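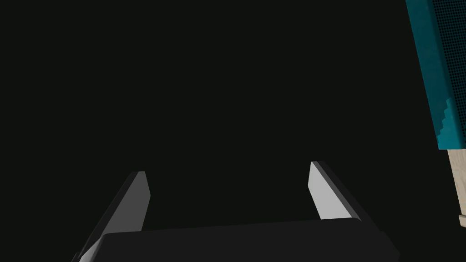

Brelthorpe, June

Gurkcombe allotment rainfall notes: read me first

Hello! I keep a rain gauge at the bottom of my plot on the Gurkcombe site, and this folder is what came of it. I started because I was forever arguing with my neighbour over whether it had been a dry spring (he said no, I said look at my beans). Now there are 469 daily readings and I've finally typed the lot up.

What's in the folder

rain.csv — the main file, one row per reading
gaps.txt — days I missed, with the reason if I remembered it
plots.csv — which plot each gauge stands on

Columns in rain.csv

day: the day the rain fell, so the day before I read the gauge
mm: millimetres, to the nearest half
gauge: A is mine, B belongs to Nivaldo Miranda up by the top gate
note: anything odd, like leaves in the funnel or a slug

I read mine at 7.30 in the morning, usually with a cup of tea in the other hand. Nivaldo reads his when he gets there, and on a Friday that can be after lunch, so don't compare the two gauges too closely for that day. Of the 469 readings, 148 are his and the rest are mine.

A blank in mm means no reading. A zero means it was dry. I mixed these up in the first few weeks and Ayman Tarawneh very patiently helped me sort them out from my old notebooks — if you still find one that looks wrong, it's my mistake and not his!

Things to watch for

Gauge A used to sit too near the plum tree. I moved it out into the open after the first 70 readings, and I think the early numbers are a bit low. I've left them as they were. Snow is melted and measured as water, though a fair amount blew off before I got to it.

Using it

Help yourself, for school projects or anything else. A mention of Gurkcombe would be nice. Please don't use it for insurance claims, I'm only a woman with a plastic tube.

Still to do: type up the frost dates, and find the lid for gauge B.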